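Lemell 卓上マニピュレーションセル 製品情報

製品一覧 > 卓上作業機 > Lemell

概要
Lemellは、Brindosuraが供給する単腕型の卓上作業セルです。家庭内の軽作業、店舗バックヤードの仕分け、工場の小物部品の移載について、現在の機械でどこまで代替できるかを評価する用途を想定しています。量産ラインへの常設を前提とした製品ではありません。常設用途にはArbergシリーズをご検討ください。

構成
・アーム本体(単腕、天板後方または側方に固定)
・平行開閉式2指グリッパ
・制御ユニットおよび電源ユニット
・教示用ソフトウェア Radonjić
・ケーブル一式(外部配線、アーム背面に沿わせて固定)
・評価用タスクシート

対象作業
評価用タスクシートは、難易度別に11種の作業で構成されます。皿の移動、布の二つ折り、容器の開閉、小物の仕分け、盤上の駒の移動などを含みます。いずれも人であれば特別な訓練なしに行える作業ですが、機械側に要求される条件は作業ごとに大きく異なります。

浅い金属皿の移動では、把持点が縁に限られます。縁の反りが小さい皿は指先が下に入らず、天板との隙間を作る動作が別途必要です。鏡面またはヘアライン仕上げの金属は反射によって輪郭の検出が不安定になるため、照明の位置を固定したうえで評価してください。

盤上の駒の移動は、把持力よりも位置決めと状態認識の評価に用います。円柱形の駒は側面から挟めば保持できます。難しいのは紙の盤面をずらさずに駒を置くこと、および賽の目を読んで進むマスを決めることです。蛇行する経路では隣り合う段に同じ数字が現れる場合があり、数字の読み取りだけでは行き先が一意に決まりません。経路の接続関係を別に持たせる必要があります。

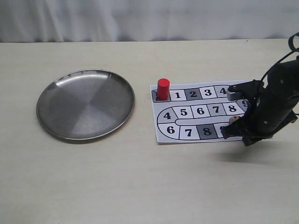 Wumpini Eshunからは、賽を振って駒を進める動作ができても家事の代わりにはならず、評価項目としては遊びに寄りすぎている、皿を洗って棚に戻すところまで通しで測るべきだ、との意見が寄せられています。通し作業でなければ導入の判断材料にならない、という指摘です。

弊社では、通し作業の評価を否定していません。ただし通し作業で失敗した場合、原因が認識、経路計画、把持のいずれにあるかを切り分けるには、短い単位の作業での記録が必要です。タスクシートには両方を収録しており、単位作業の結果を確認してから通し作業に進む手順を推奨します。

家事・店舗作業への適用区分
対象作業を次の3区分で管理しています。

区分A 無人での反復が可能な作業
位置と形状が既知の硬い物体の移載。置き場所が治具で決まっているものに限ります。

区分B 監視者を置けば実施できる作業
位置が毎回変わる物体の移載、盤上の駒の移動、浅皿の持ち上げ。失敗時の復帰は人が行います。

区分C 現時点で推奨しない作業
濡れた食器の洗浄、重なった布の分離、刃物の取り扱い、食品の直接把持。評価目的の試行は可能ですが、実務への適用は保証の対象外です。

区分Bから区分Aへの移行は、物体の種類を絞り、天板上の配置を制限することで達成できる場合があります。家庭では配置の制限が守られにくく、同じ作業でも店舗や工場より区分が下がる傾向があります。

グリッパに関する注意
指先が対象物の上に張り出すと、上方からの視野では対象の一部が隠れます。賽のような小さな物体は指の陰に入りやすく、把持直前の目の読み取りは信頼できません。読み取りはアームを退避させた状態で行い、その結果を保持したまま接近動作に移ってください。アームの影が盤面に落ちる配置も避けてください。

指先交換後は必ず原点合わせを実施してください。省略した場合、閉位置がずれ、紙類の巻き込みや駒の転倒につながります。

設置条件
・天板は水平で、艶のない単色の仕上げを推奨
・背景は無地の幕または壁面
・アーム可動域内に作業者の座席を置かないこと
・ケーブルの曲げ部に張力がかからないこと
・直射日光の当たる場所は不可

教示と記録
Radonjićは遠隔操作による教示と、手で直接アームを導く教示の両方に対応します。1作業につき最低5回の成功記録を取得してから自動実行に切り替えてください。失敗記録も削除せず保存してください。成功率の算出時に、途中で人が介入した試行を成功に含めることはできません。

保守
指先の摩耗は使用前点検の対象です。保証期間は納入後2年とし、指先、ケーブル被覆などの消耗品は含みません。制御ユニットの分解を行った場合、保証は失効します。

よくあるお問い合わせ

一般家庭で使用できますか
販売対象は法人および研究機関です。家庭環境を模した室内での使用は可能ですが、居住者のいる住宅への設置はお受けしていません。

Arbergの指先は流用できますか
取付穴の位置が異なるため流用できません。変換プレートの供給予定もありません。

タスクシートに作業を追加できますか
可能です。初期配置、終了条件、制限時間を所定の書式で登録してください。終了条件が目視判定のみの作業は、集計の対象から除外されます。

次回改訂
タスクシートの改訂版は12月に公開予定です。登録済みのお客様には、Radonjićの更新通知から配布します。

関連製品
Arberg 常設用移載機
Lemell用 交換指先セット
Lemell用 架台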